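White painted table still marks when I leave anything on it

Rima Masri
September 24, 2021

Painted a second hand Fodenholm table in July. Trindska white, the 605 shade, water based, meant for furniture. Brushed and rollered, two coats, no primer on the top as the tin said I didnt need it. Looks lovely. Flat, no brush marks, dead pleased with it.

Trouble is it still marks. Leave a mug on it for an evening and there's a ring. Put a book down overnight and it needs a little tug to come up. Towels and cloths leave fluff behind and I'm forever picking bits off. Not sticky to the finger exactly, more grabby. Worse when the weather's muggy. 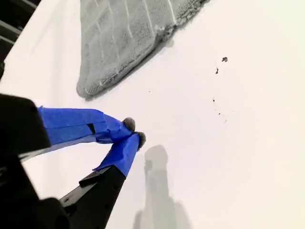
What I've tried

Wiping with washing up liquid and warm water. No change.
Window open for a week. Bit better, then it went back.
Talc, from my mum. Don't bother.

Bataineh, the paint place near me, said give it longer. How much longer?? It's been weeks and I want to eat at it. Do I varnish over the top or does it all have to come off? Don't really want to strip it, took me ages. Also I've masked an edge with the blue tape before and it lifted a sliver of paint, which I touched up, so I'm a bit wary of going near it again.

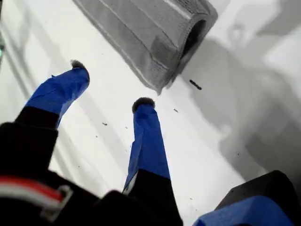 Rocío Orellana
Had the same with a chest of drawers. It's called blocking, you get it with a lot of water based paints. Dry to touch but still soft underneath, so anything with a bit of weight on it sticks. Cold room and thick coats make it worse. How thick did you put it on?

Don't varnish yet. You'd be sealing in the soft layer and then you've got two problems. What worked for me:

Put a heater in the room, low, door shut, 7 days. Nothing on the table at all, not even a cloth.
Then press your thumbnail in somewhere it won't show. If it dents, leave it longer.
Once it's hard, very light rub with fine paper, wipe with a damp cloth, let it dry, then thin coats of a clear water based varnish. I used Clinus matt. Thin! Two is plenty.

Mine was fine after that apart from one corner where I got impatient. The varnish does dull the white a touch, you stop noticing.

About the tape – if it lifts paint the paint hasn't gripped. Try a bit somewhere hidden. Press down, pull back slowly, low angle.
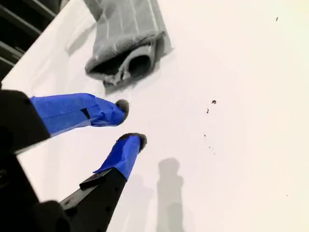
Blue tape, white top.

If it comes away clean you're ok to carry on. If paint comes with it in strips then sorry, it's the missing primer, and no amount of waiting will sort that.

Mio Morikawa
just wax it

Ghada Srour
Please don't wax it if you might varnish later, the varnish won't stick and you'll be stripping the lot anyway. Agree with Rocío otherwise. Only thing I'd change is the sandpaper, 2000 grit is far too fine for this, people see "fine" and buy that. It just polishes. 320 or so.

Felt pads under everything in the meantime and coasters, the cork sort, rubber ones are teh worst for leaving marks on new paint.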